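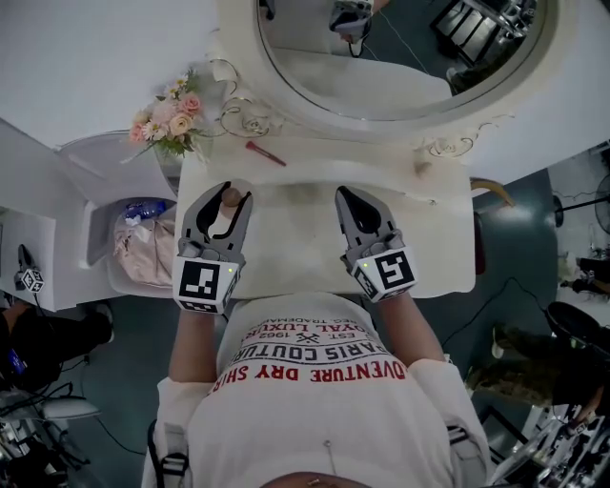
# Small-Item Storage at a Vanity Table

Octavian Cârstea
Course project, Hondale - 2025-04-15

## 1. Purpose

The project looked at how small cosmetic items are placed on a vanity table and whether a fixed layout makes them easier to find and put back. The table is white, with a large oval mirror in an ornate white frame. The scrollwork at the base of the mirror has gold accents, and dust collects in it.

## 2. Starting condition

Items had no assigned place. A makeup brush with a red handle was kept near the mirror base. Small round and cone-shaped items were left on the open tabletop, where they rolled when the table was bumped. A clear glass vase of artificial flowers (pink, peach, and white, with green leaves) stood to the left of the mirror. The wastebasket, lined with a pale pink bag, was in the white side cabinet to the left of the vanity.

## 3. Method

The tabletop was divided into 3 zones:

| Zone | Position | Contents |
|---|---|---|
| A | Mirror base | Brushes |
| B | Center | Clear work surface |
| C | Right side | Small loose items |

The vase and wastebasket were not moved. Each trial started with the loose items in Zone B. They were sorted one at a time, and 10 trials were run for each layout. A trial ended when Zone B was clear. Items that rolled out of their zone were logged as misplaced.

## 4. Results

Brushes gave no trouble in either layout. Round items were the main source of error - most of the misplaced entries in the log are round items set down in Zone C without a tray. A shallow tray from Graletti was added for the second set of trials, and the rolling stopped. Cone-shaped items stayed put when set on the wide end.

## 5. Limitations

One table was used, and the same person did all the sorting. Practice effects were not separated from layout effects. A second table at Arnilia is scheduled for June, with the same zones and the tray in place from the first trial.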